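Shoeboxes wanted for cable collection at Brultden

A collection of old cables and chargers opens at the Brultden community workshop this week, and the organisers are asking people to bring a shoebox with them as well.

The idea is a simple one. Most homes have a drawer full of leads that belong to phones, radios and printers long since gone, and most people can't say which of them still work. At the workshop the leads will be tested, tied and sorted, and anything useful will be offered back to the public at a swap table in March. The rest will go for metal recycling.

Last year's swap used plastic tubs, which cracked on the shelves and could not be closed without trapping the plugs. Shoeboxes were tried in the autumn and have now been adopted for the whole collection. They stack well, they can be written on, and many of them have a hole in the front that does for a handle and lets a lead pass through. A red Nike Court Royale box, size 7.5, is the sort of thing that suits: stiff card, straight sides and a label on the end of the front panel where a note of the contents can be stuck next to it.
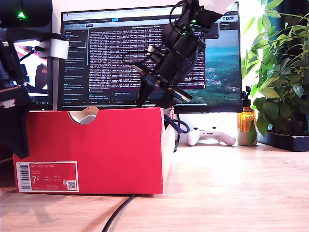

Boxes for adult sizes are preferred. Children's boxes are too short for a coiled mains lead, and boot boxes get heavy once full and tend to give way at the base. Lids are welcome but not needed, as the shelves are covered.

The workshop has set a limit of 3 boxes per household for the first fortnight, so that the sorting does not fall behind. Last year 3456 leads were handed in, more than the shelves could hold, and a good part of them spent the spring in bags under the stairs. Of the 71 laptop chargers that came in, most found a new owner on the first morning of the swap.

People bringing leads are asked to do a little work at home first. Each one should be wiped down, coiled loosely and fastened with string or a twist of paper. Sticky tape should not be used, as it leaves a residue and pulls the print off the plug. Leads with bare wire or scorched pins should be kept apart and handed over at the desk - they must not go in with the others. Batteries and power banks cannot be taken at all and should go to the council tip on Isau Road.

Empty boxes can be left at any time during opening hours. They should be clear of tissue paper, silica sachets and receipts, and they should be dry. A box that has been kept in a garage or shed often goes soft along the bottom edge, and it is worth pressing a thumb into the corners before setting off.

Not everyone is convinced that card is the right choice. 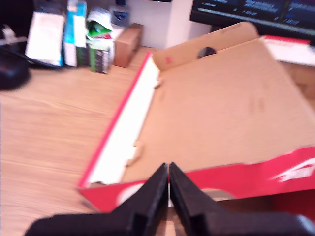 Grīnberga, writing on the workshop's notice page, said she had kept her own leads in shoeboxes for 20 years and that the corners always went first. She suggested gluing a second piece of card inside the base of each box, with the grain running the other way, and asked whether the lids could be put underneath for extra strength. The workshop replied that it would try both on a few boxes before the shelves are filled.

Collection opens on Thursday 22nd January at the workshop on Luvent Street, by the side door. The front entrance is closed while the step is being relaid. There is no charge to hand in leads or boxes, and no need to book.

Leads for the swap table should be in by the end of February. Anything brought later will be kept for the next one.

Last updated: Monday, 9.40 am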